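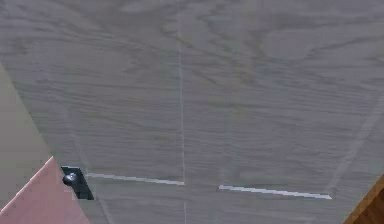
Zeilenfall und Umbruch. Notizen zum Vortrag über die Lyrikausgabe Bachmann
Otden, 11. September 2022

Folie 1, Titel
Begrüßung kurz halten. Hinweis auf das Handout, dort stehen die Siglen. Fragen zur Metrik bitte erst am Ende, Fragen zur Zitierweise jederzeit.

Folie 2, Gegenstand
Der Nachlass von Alois Bachmann umfasst 534 Blätter mit Gedichten und Gedichtentwürfen. Für 304 davon liegt mehr als eine Fassung vor. Der Autor schrieb mit der Maschine, korrigierte mit Bleistift und tippte anschließend neu. Reihenfolge der Arbeitsschritte am Material meist gut erkennbar, Ausnahme: Konvolut C.
Zu Lebzeiten erschien ein einziger Band, bei Aigner, Auflage 500. Der Satz weicht vom Typoskript an vielen Stellen ab. Ob Bachmann Fahnen gesehen hat, ist nicht belegt. In der Korrespondenz fehlt der betreffende Mai vollständig.

Folie 3, Terminologie
Langsam sprechen, die Begriffe werden später gebraucht.
Vers: metrische oder vom Autor gesetzte Einheit.
Zeile: was auf dem Papier oder Bildschirm in einer Höhe steht.
Überlauf: Rest eines Verses, der wegen der Satzbreite in die nächste Zeile rutscht.
Einzug: Leerraum links, vom Autor gewollt.
Bei kurzen Versen fallen Vers und Zeile zusammen, deshalb wird der Unterschied in vielen Ausgaben gar nicht markiert. Bachmann schreibt ab dem zweiten Heft Langverse mit bis zu drei Zäsuren. Im Erstdruck läuft ein großer Teil davon über.

Folie 4, Beispiel »Okell«
Das Gedicht »Okell« hat im Typoskript elf Verse. Der Druck zeigt sechzehn Zeilen. In der Rezeption wird es seither als sechzehnzeilig behandelt, einmal sogar als erweitertes Sonett. Fünf Überläufe wurden als eigene Verse gelesen, weil der Setzer sie linksbündig angesetzt hat.
Folge für die Interpretation: Die oft zitierte »harte Fügung« in der Mitte des Gedichts entsteht an einer Stelle, an der die Satzbreite zu Ende war. Im Typoskript steht dort ein durchgehender Vers mit Komma.
Gegenprobe an Vers 7. Der Zeilenbruch liegt im Druck nach dem Artikel. Bachmann bricht in den erhaltenen Maschinenfassungen sonst nie nach einem Artikel. Als Indiz ausreichend, als Beweis allein nicht.
(Falls jemand nach der Handschrift fragt: Zu »Okell« gibt es keine.)

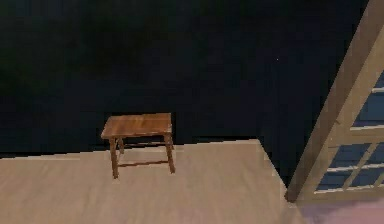 Folie 5, Auszeichnung
Jeder Vers erhält ein eigenes Element mit laufender Nummer. Die Zeilenbrüche der Textzeugen werden getrennt davon erfasst, jeweils mit Sigle. Damit lassen sich Typoskript und Druck aus derselben Datei ausgeben.
Einzüge werden in Anschlägen notiert. Das ist bei der Maschine zulässig, der Anschlag hat feste Breite. Für den Erstdruck ist die Angabe in Anschlägen sinnlos, dort steht nur eine Stufe: kein Einzug, einfacher Einzug, doppelter Einzug.
Leerzeilen: Strophengrenze, wenn im Typoskript ein doppelter Zeilenschalter vorliegt. Am Blattende offen. Offene Fälle tragen ein Attribut für die Sicherheit und werden in der Leseausgabe mit einem Punkt am Rand ausgewiesen.

Folie 6, Darstellung am Bildschirm
Problem des Setzers kehrt wieder. Auf schmalen Geräten läuft jeder Langvers über, und der Browser setzt den Rest ohne Kennzeichnung an den linken Rand. Wir haben drei Verfahren erprobt.
Verfahren A: feste Breite mit waagrechtem Rollen. Philologisch sauber, beim Lesen unbrauchbar. Das Versende liegt außerhalb des Sichtbaren.
Verfahren B: Schrift verkleinern, bis der längste Vers passt. Bei »Hovetti« ergibt das auf dem Telefon eine Schriftgröße, die keiner Norm für Lesbarkeit genügt.
Verfahren C: hängender Einzug für den Überlauf, tiefer als jeder Einzug des Autors. Dazu die Versnummer nur an der ersten Zeile des Verses.
Entschieden wurde für C. Schwäche: Bei Gedichten mit gestuften Einzügen wird der Platz rechts knapp, ein Vers kann dann drei Zeilen belegen. Die Unterscheidung bleibt trotzdem eindeutig.

Folie 7, »Hovetti«, Strophe 2
Vers laut vorlesen, dann die Pause an der Zäsur deutlich machen. Danach dieselbe Stelle nach dem Druck lesen, mit Pause am Zeilenende. Der Unterschied ist ohne Kommentar hörbar.
Metrisch: sechshebig, freie Füllung, Zäsur nach der dritten Hebung. In Vers 4 nach der vierten. Ich halte das für absichtlich, die ältere Fassung hat an der Stelle noch ein zweisilbiges Adjektiv und damit die reguläre Zäsur.

Folie 8, Zitierweise
Zitiert wird nach Versnummer der Ausgabe, in Klammern optional die Zeile des Erstdrucks. Die Konkordanz liegt als Tabelle bei. Ältere Sekundärliteratur zählt nach Druckzeilen und muss umgerechnet werden. Wer nur eine einzelne Stelle prüft, kommt mit dem Register schneller zum Ziel.
Schrägstrich im Fließtext für das Versende, senkrechter Strich für das Zeilenende im Zeugen. Beide Zeichen bitte nicht vermischen, in der Probelieferung waren sie vertauscht.

Folie 9, offene Punkte
Konvolut C: Durchschläge ohne Original, Blattfolge unsicher. Zwei Gedichte brechen am unteren Rand ab, die Fortsetzung könnte auf einem Blatt in Konvolut D stehen. Papier gleich, Farbband vermutlich auch, Prüfung steht aus.
Silbentrennung: Im Druck gibt es getrennte Wörter am Ende übergelaufener Zeilen. Im Apparat bisher nicht verzeichnet. Mein Vorschlag wäre, nur die Fälle aufzunehmen, in denen ein Kompositum betroffen ist. Darüber gern Diskussion.
Prosagedichte: Versnummern entfallen, gezählt wird nach Absätzen. Abgrenzung zum Langvers in einem Fall strittig (»Vorabend«, nur eine Fassung, rechter Rand ungleichmäßig).

Reserve, nur bei Zeitüberschuss
Tabelle der Einzüge nach Heften zeigen. Heft 1 durchgehend linksbündig, Heft 2 mit einer Stufe, ab Heft 3 zwei Stufen. Der Erstdruck gibt die zweite Stufe nirgends wieder.
Bei Rückfragen zur Datierung auf den Apparatband verweisen, Abschnitt 2. Die Folien gehen nach der Veranstaltung an alle auf der Teilnehmerliste.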